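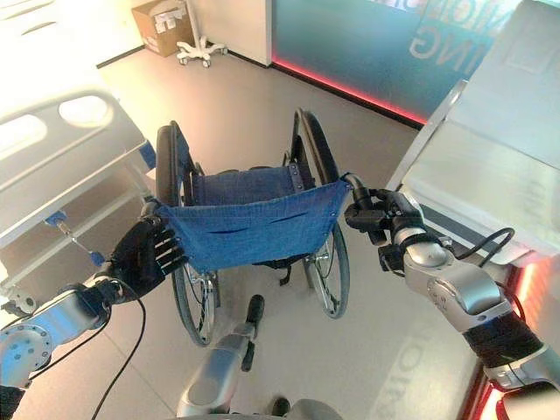
Living > Getting Around > Features

My aunt Mechthild Marti came home from hip surgery in June with a bag of tablets, a sheet of exercises and a hired folding wheelchair that neither of us could fold. Four goes in the car park! I pulled the seat up by the middle (which is how you do it, by the way), but I'd left the footplates down, so the thing just sort of bowed at me and sprang open again.

I'd moved into her spare room for what I thought would be a fortnight. It ended up being most of the winter, and I spent a good deal of it pushing. I reckon I know the footpaths of Rees better now than the council does. The bakery end is lovely, smooth as you like, and then you hit the stretch past the post office where the tree roots have lifted everything and you have to tip the chair back, take it slowly and apologise at every bump.

I got a bit obsessed, I'll admit. I measured the trip from her gate to the chemist on my phone and it's 949 metres, with a kerb on the last corner that has no ramp on either side. Walking it alone I'd never noticed. With Mechthild on board I'd go round by the oval, every time, rain or shine.
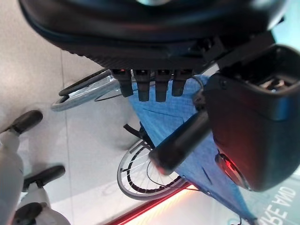
Blue fabric, grey tiles and a small red light.

Hiring was the other education. The first place quoted me $239 for the month, delivery extra, and the second wanted a deposit so big I laughed down the phone. Buying a good lightweight one, fitted properly, was going to be $2,535. For a hip that was meant to be better by spring! In the end we took the month's hire and rang up to extend it, twice, and I still couldn't tell you whether that was the cheap way.

What I would tell anyone is to ask about seat width before the chair turns up. Ours was a touch too wide, and Mechthild spent the first week leaning to the left like she was on a ferry. A firm cushion from the op shop fixed most of it. Ask about the tyres too, and take a tape measure to your bathroom door.

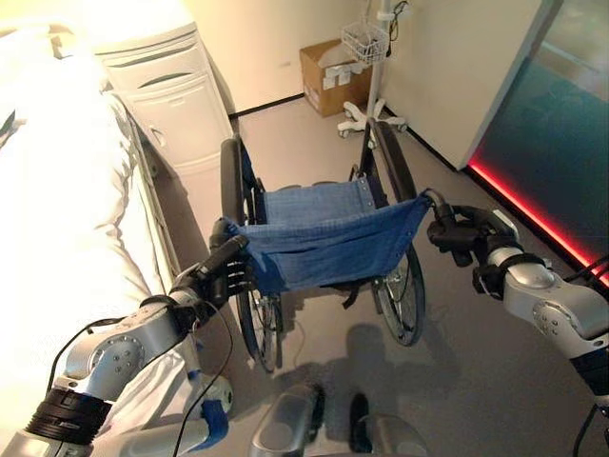 Ihor Prokopenko wrote to me after I grumbled about all this in the newsletter, and he reckons I had it backwards: start with the front step. He'd hired a chair for his dad, got it home on a Friday arvo and found there was no way into the house without two people lifting. The ramp took longer to organise than the operation had.

Fair point, and one I'd dodged by pure luck. Mechthild's place is dead flat at the back, through the laundry, so that became the front door for the season. Parcels, neighbours, the physio, everyone came in past the washing.

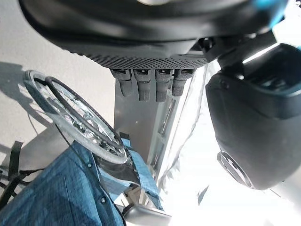
By the end of August she was walking to the letterbox with a stick and telling me off for hovering. We kept the chair for the long outings, the markets mostly, where she'd ride up and I'd hang the shopping off the handles until it nearly tipped over backwards. (Don't do that. Put the spuds on her lap.)

I rang the hire mob to collect it in September. I've also written to the council about the kerb near the chemist, and they've promised me an answer within 30 days.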